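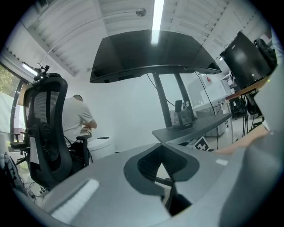
3.2 Lighting and reading comfort

The second part of the study concerns the light under which people read and write in the evening. In the first part we considered daylight only, and several respondents remarked that this was not the condition in which they mostly use their rooms. We have therefore repeated the questionnaire in the darker season, beginning in March after the school holidays, with the same wording as far as it was possible.

In total, 51 persons completed the evening form. Of these, 21 had also answered the daylight form, so that a direct comparison can be made for them. The others were recruited in Arden and Bollitz through notices in the libraries. We did not ask for the age of the respondents, only whether they wear glasses for reading. Looking back, a question on age would have been useful, and we return to this in Section 5.

The rooms were divided into groups by the main source of light and by the finish of the ceiling. The first group has tube lighting below a white ceiling (Figure 4). The second has a single hanging lamp, and the third has only lamps which stand on a table or on the floor. Rooms where the respondent could not say which lamp was the main one were left out of the comparison, but their comments were kept.

Figure 4. Fluorescent tube lighting in a room with white walls and a ceiling of white angled slats.

Respondents in the first group judged the light as sufficient more often than those in the other groups, but they did not judge it as pleasant. The words "flat" and "cold" came back many times in the free comments. One respondent wrote that she could read a newspaper in any corner but would never choose to sit there with a novel. In the third group the opposite was found: the light was liked, and at the same time people complained that they must move the chair in order to see the page.

The ceiling has a larger influence than we expected. Samarakoon proposed that a white ceiling works as a second, softer lamp, and our answers agree with this for plain ceilings. For slatted ceilings the result is less clear. Three respondents mentioned narrow shadows between the slats -- two of them found these disturbing when they lay on a sofa, and one liked them. With so few answers we prefer not to draw a conclusion.

A further difficulty is that people do not separate the light from the habit. Those who read every evening gave higher marks to their own room whatever lamp was in it. Vieira found the same tendency in the Vornine survey and corrected for it by asking how long the person had lived at the address. We have followed his method here, and the corrected values are given beside the raw ones in Table 3.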